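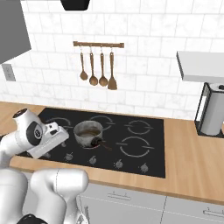
According to one respondent, the first side of the Tokley cassette "had been over for a while before I knew it was over," and the hiss that followed was taken for part of the piece. Remarks of this kind were common in the listening diaries and form the starting point for this section.

3.2 Noticing the end of a slow recording

The diaries asked participants to write down when they first became aware of a sound and when they first became aware that it was gone. The second question proved harder. Of the 70 participants, most left it blank at least once, and several wrote a time that fell after the tape had stopped. We did not treat these entries as errors. A sound that fades over many minutes gives the listener no clear point at which to report its absence, and tape hiss, room noise and traffic may fill the place it held.

Three releases were used. The Drindeda recording is a single organ tone, filtered and slowly lowered in pitch. The Arsenault recording layers field sounds from a grain elevator under a steady low hum. The Tokley recording is the harshest of the set and has the widest range between quiet and loud passages. All were issued on cassette in small editions, and all were supplied to participants on tape, with no track times printed on the card. Participants played them at home on their own equipment at whatever volume they preferred. Playback level was therefore not controlled, and we return to this limit in the discussion.

Nearly 370 diary entries were usable. Entries were sorted by two readers working apart, who then met to settle the cases on which they differed. Most of those cases concerned the word "drone," which some participants used for any held sound and others used only for the low hum on the Arsenault tape. Where the meaning could not be settled from the rest of the entry, the entry was kept but marked as unclear.

Room type was recorded with each entry. Kitchens were named often, living rooms more often still, and bedrooms mainly in entries written late in the evening. The relation between room and attention is not simple. Hard surfaces return more of the upper range, and the noise passages on the Tokley tape were called "sharp" or "bright" more often in tiled rooms. The Drindeda tape, which has little energy in that range, drew much the same words wherever it was played.

Figure 2. Wooden utensils on a rail against a tiled backsplash. Computer rendering.

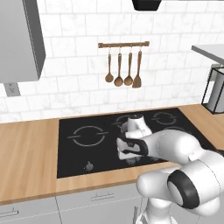 Another participant objected to the diary itself, writing that having to note the time "made me wait for things, and this music is no good if you are waiting." The objection is a fair one and was raised in milder terms by others. A diary asks for attention at set moments, while much of the writing on dark ambient music assumes that attention will drift. Earlier work in the Vululley listening project met the same difficulty and dealt with it by asking for entries only on the following day. That method lowers the pressure on the listener but loses nearly all detail about timing.

We chose to keep the same-day diary and to read its timings with care. The entries made during the July sessions, when participants had used the form for some weeks, are shorter and contain fewer complaints. They also contain fewer descriptions of the music. Whether this reflects ease with the form or loss of interest cannot be decided from the diaries alone.

Loudness at the start of a side had a clearer effect. When a tape opened quietly, participants tended to report the first sound late and to describe it as having been present already. Section 3.3 takes up these entries.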